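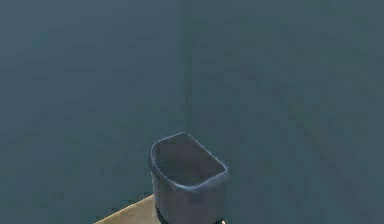
*Papierkorb vor blaugrüner Wand, Rendering*

Renu Dixit hat ihre Wallet-Wörter mal auf einen Kassenzettel geschrieben, und der war dann weg. "Seitdem nehme ich das mit den Backups ernst", sagt sie und lacht so laut, dass ich den Hörer ein Stück weghalte. Seit Oktober schreibt sie bei Cindard die Anleitungen für Nikik, eine kleine Wallet für Bitcoin, und ich wollte wissen, was die Leute sie so fragen.

"Gebühren! Immer Gebühren", sagt sie. 484 Mails habe sie dazu schon beantwortet, viele davon nachts -- ich glaub's ihr sofort. Ob man denn gar nichts zahlen könne? "Kann man versuchen. Dann wartet man halt."

Ihre eigenen Coins liegen auf einem alten Laptop ohne Netz, die Kopie bei ihrer Schwester. Börsen mag sie nicht so (ich hab mein bisschen ja noch bei Bullus, das hab ich lieber erst am Schluss zugegeben). "Hol's da runter", meinte sie nur. "Heute noch. Und schreib die Wörter bitte auf was Ordentliches!"

Hab ich dann gemacht, in ein Schulheft.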